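Nisatmont Edges Bevan in Overtime Thriller

Friday
By Elis Voyle
1 min read

What a night of basketball! Nisatmont rallied from 6 down in the final two minutes, forced overtime on a corner three at the buzzer, and beat Bevan 42-39 in front of 614 fans, the biggest crowd the Cluvilari gym has had all season.

Bevan controlled the boards early and led at every break, but the Nisatmont press finally got going in the fourth, and the bench was on its feet from then on. Overtime was all defense, with a single three-pointer the only score.
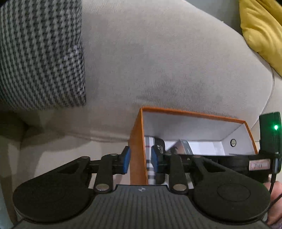

Coach Unditz said afterward that the press had looked shaky all week in practice, and that the team would work on rebounding before the rematch in February.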